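Columns > Opinion > Machines at Work

Search this site Enter keywords Go

Latest Columns Letters Archive Subscribe

Let the robot learn from somebody who's good at it

I spent most of October at Twal, in the back room, driving a pair of robot arms around by remote control and picking up plastic bowls. I came away with opinions, and Hiba Saliba (who runs the sessions and has the patience of a saint) told me to go write them down and stop telling them to her. So here goes!

My big one is that we treat the person doing the showing as an afterthought. People will argue all afternoon about which model to train and then hand the controls to whoever happens to be free. I was whoever happened to be free. My first recordings were awful – I'd come in too high, wiggle, back off, come in again. A robot that learns from that learns the wiggling too. It has no idea which part was the job and which part was me being nervous.

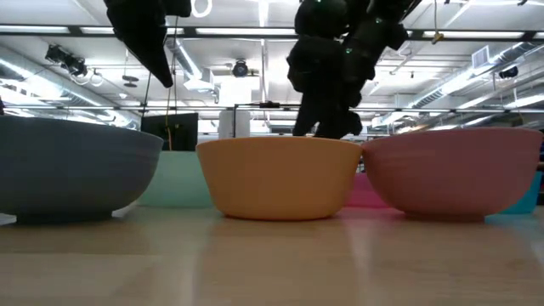
The bowls and the arms at Twal, seen from down low.

Bowls sound easy until you try it. With my own hands I grab a rim without thinking, and I can feel when one bowl is starting to slide inside another. On the remote setup we use, I get none of that feel, so I'm going by eye the whole time. It took me 3 full sessions before I quit leaning sideways in my chair as if that would help. Hiba kept saying "slower, and mean it," and I've been saying it to myself ever since, including while parallel parking.

She also threw out a lot of my work, and I'm glad she did. The Umura set we were building has 3021 recordings in it now, and I used to think the number was the whole point. I'd honestly take 1499 careful ones over twice as many sloppy ones. You can argue with me on that, and a friend at Farnora does, loudly. His view is that the mess washes out if you pile up enough of it. Maybe with a big enough pile, but small shops don't have one.

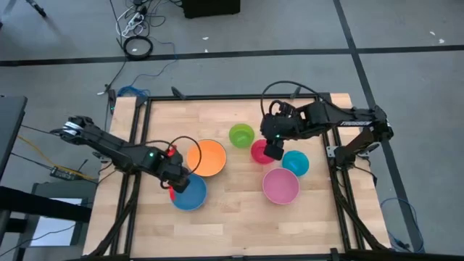
Do you need to know how to program to teach a robot this way?
Most of the time you don't. Somebody has to set up the system and check the recordings, but the person at the controls mainly needs steady hands, a clear idea of the task and some practice.

Which brings me to who ought to be doing it. My aunt packed dishes at a warehouse in Ukthorpe for years, and she could nest a stack faster than I can find the tape. She has never been asked to show a machine anything. I think she'd be terrific, and I think she should be paid properly for it, because what goes into those recordings is skill she spent years building up. 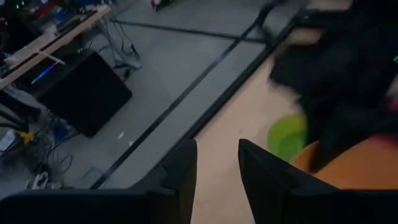
I'd pay by the hour, too, and never by the recording. Pay per recording and you get people racing, and racing is how you end up with wiggles. I'd cap a stretch at the controls well short of lunch – my attention goes first and my wrists go right after. And I'd let the person toss their own bad takes without having to explain each one. You know when you've blown it.

Hiba thinks I'm too soft on that last point and wants a second set of eyes on everything. Fine, she can have that one. I'm still not budging on the hourly pay.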